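# Can a Machine Put the Milk Away Yet?

Term project report, Lowri Nicholas
Submitted 29/07/2018

## 1. The question

My course handbook says a project should begin with a problem that matters to ordinary people. I asked the ordinary people I live with, and they said the fridge. Who empties it, who wipes it, who put the lid back on loose. So the project became: how much of fridge duty could be handed to a machine with the parts you can buy or borrow today?

I limited the work to three chores. Opening and closing the doors, taking out a named item, and putting it back somewhere it will still be found next week. Wiping was dropped after the first planning meeting on the advice of my supervisor, who has a fridge of his own.

## 2. What has been tried

The brochures are cheerful. Brindeck sells a shelf-picking arm to warehouses and describes it as "ready for the home," by which it means a home where every product is a carton and every carton faces front. The Parri kitchen assistant can fetch a can of soda, provided the can is the only thing on the shelf. Randbridge, a smaller firm, has published a long white paper on the home of 2055, in which the robot has done the groceries before anyone is up. I will be well past retirement age by then and look forward to it.

None of the three says much about doors. I think this is an oversight.

## 3. Doors

A person opens a fridge door without looking at it. For a machine it is a heavy panel on a hinge with a magnetic seal, which resists until it suddenly doesn't. The arm has to pull hard at first and then stop pulling hard almost at once, while moving its own body out of the way of what it has just opened.

Shiny doors add a second problem. The camera sees a room in them. A vision program that has learned what a person looks like will find one in the door, and may politely wait for them to move.

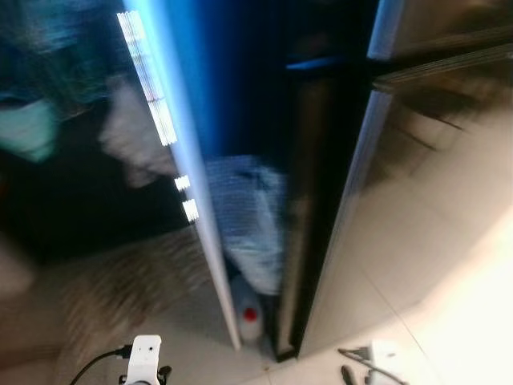
*Figure 1. Glossy panels on either side of the gap, with reflections in both and a red-capped bottle on the floor.*

I ran the free version of the Plistwood object finder on still pictures with a lot of glare and blur. It is a decent program on a plain table. With reflections it gave me floor where there was door and door where there was floor. Turning down the confidence setting produced more answers, and they were worse.

My scoring was simple. I made 60 attempts at the door on a bench rig, which was a cupboard door with a fridge seal glued on, and counted an attempt as good if the door ended up open and the cupboard ended up where it started. The cupboard moved more often than I had planned for. Putting a bag of sand inside it helped a lot, though I can't see this catching on as kitchen advice.

## 4. Shelves

Once the door is open, things should get easier, and on a demonstration shelf they do. A lived-in fridge is a different matter. Items stand in front of other items. Bags have no shape until you pick them up, and then they have a different one. Door bins are the worst, as the whole shelf swings, and the machine's idea of where the mustard is goes out of date every time somebody nudges the door.

I made a list of what makes an item hard to grasp, in the order I would complain about it:

- Soft bags of vegetables. The gripper closes and the bag goes somewhere else.
- Anything wedged. Pull one jar and you have volunteered to move its neighbors.
- Clear plastic and glass, which depth cameras look straight through.
- Round dishes with something balanced on or in them.
- Boxes leaning at an angle, as they have usually been leaned there to hold up something more important.

Jars with wide, brightly colored lids did best. If you would like a robot to help you one day, buy pickles.
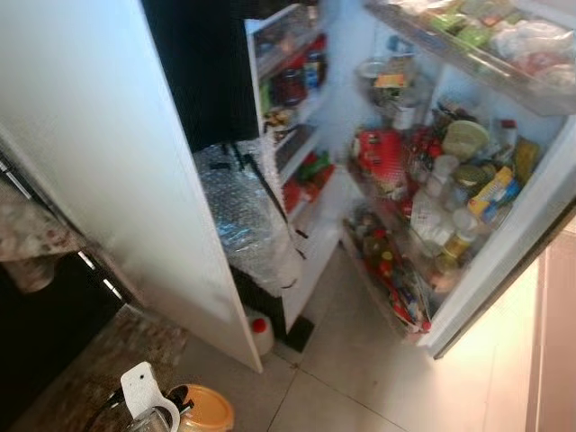
## 5. Time and cost

A housemate took one jar out of our fridge and put it back in 2 seconds. She was on the phone. My bench arm, given the same jar on a half-empty shelf, needed 60 seconds when it worked. I haven't averaged in the runs where it didn't, because I stopped the clock on those by hand, sometimes while catching the jar.

## 6. Where this leaves the chore

Opening a door is close to possible, given a door that is matte, light and attached to something that won't follow you across the room. Taking out a jar is possible with good lighting and patience. Putting the shopping away in a full fridge is still a job for people, including those who claim they did it last time.

If I get the bench again in October I want to try the soft bags with a suction cup, and to fix the sand properly to the floor of the cupboard. The parts list and the log sheets are in the appendix. The log for the second afternoon has vinegar on it but can be read.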